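A yellow stand on my table
January 11, 2025

In May I moved to a smaller apartment, and the first thing I lost was space. My old kitchen had a long counter where everything could stay for weeks. Now I have one table. I eat there, I write there, and when my neighbor Marama Hoani comes for tea, we sit there too. So I became strict about what is allowed to live on it.

For many months the answer was nothing. I cleared the table every evening and wiped it, and I was proud of it. But an empty table is a little sad in winter. I wanted one thing with some color, and I wanted it to be light, so that I can lift it with one hand when I clean.

I found the yellow wire stand at a small shop called Cesten, in a box with other metal things. It cost 4 dollars. The color is hard to name. Marama says mustard, I say ochre, and the paper label said only "yellow". It is a very simple object – a ring at the bottom, a bar across the ring, and a rod that goes up from the bar.
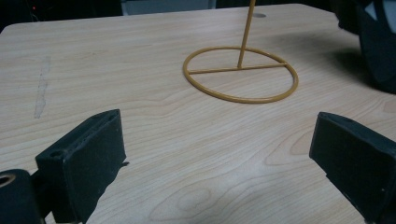

What I like most is how little of the table it takes away. A vase or a lamp covers the wood completely, but with a ring I still see the grain inside it. My table is pale, with many wavy lines and some ovals, and I did not look at them properly before I had something standing there. I also see the faults better now. There is a rubbed mark on the left side which I tried to remove two times, first with soap and then with a little oil. It stayed. I stopped trying, and now I only wipe over it with the rest.

I tried the stand in other places before. On the windowsill it was in the way of the curtain, and on the bookshelf the rod was too tall. It was on the floor for two days, and I kicked it both mornings. On the table it is good, a bit away from the side where I sit.

Cleaning is easy. I use a soft cloth, almost dry, and I go slowly along the rod and then all the way along the ring. Dust likes the place where the rod meets the bar, so there I use an old toothbrush. I do this on the same evening when I oil my cutting board.

Marama asked me if I will buy a second one for the hallway. The shop had a smaller one in the same color, but the hallway is narrow and I already have the shoes there. I will measure it next week.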